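Red Carpet and Press Line: Pre-Event Safety Check
Venue: Silby Hall. Inspected by: Martim Cardoso

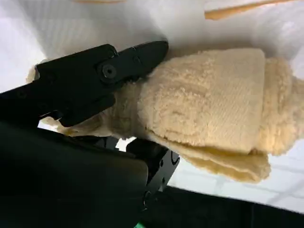

1. Arrivals barrier
Satisfactory. Guest capacity is 800. Fans must remain behind the rail while artists sign autographs.

2. Photographers' riser
Action required. Two boards lift at the rear edge. To be refixed before the Trirketti cast arrives.

3. Carpet edges
Satisfactory. Tape renewed at gate 4.

4. Interview lighting
Stands weighted. One cable crosses the presenters' route and must be covered.

5. Artists' exit
Door 9 was obstructed by flight cases. Cleared during the inspection.

Re-inspection of item 2: Gonçalo Calado, 2026-07-20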